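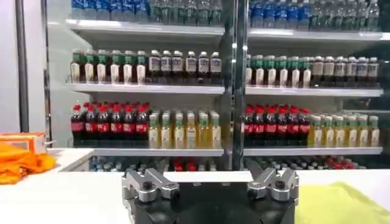
wrist cam, gripper open, both cooler doors in view

kerker_teleop
10 Jan 2023
ok so stuck on the drinks cooler task. Teaching by remote, leader arm in my hand, follower does the reach. Want it to learn "get a cola" from demos only, no scripted waypoints. 15 demos in and the policy goes for the wrong half of the cooler like every other try. Same drinks on both sides so I get why its confused but how do you all handle this?

rullside
pick one side. always demo the left block, never touch the right one. done

vbrondum
Disagree with rullside. Do that and it learns "go left", then you shift the base a bit and left isnt left anymore. Demo both sides, start the arm closer to the one you want. Let the start pose decide.

rullside
more demos for the same result tho. he has 15

kerker_teleop
Tried a few with the base moved over. Wrist view changes a lot more than I figured.

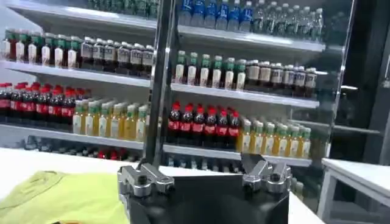
With the pole in the middle like that I keep drifting toward it when I line up, and the replay copies the drift. Also my hand shakes on the last bit. Is that just me or do you all smooth the recordings?

prekix_user4
dont smooth. slow down at the end instead, and pause before you close the fingers. If you filter it the gripper timing goes off vs the arm and you get grabs at air

vbrondum
I smooth, lightly, arm joints only. Never the gripper channel. Been fine since March.

borghild_n
Borghild Nygård here, I run the hand guiding stuff at Eskildsen. Couple things — bottles packed that tight, you need to show it the approach from the front, straight in, every time. If half your demos come in at an angle it averages them and hits the neighbor. And throw out your bad ones! A demo where you hesitated is worse than no demo.

rullside
eh, hesitation ones are ok if you recover. recoveries are the useful part

borghild_n
Recovery on purpose, sure. Dithering no.

kerker_teleop
ok thats probably 4 of my 15 gone then. Will redo straight in, both sides, pause before close. Leaving the gripper channel raw.

vbrondum
Post the episode lengths when you do, mine got way more even once I quit rushing teh reach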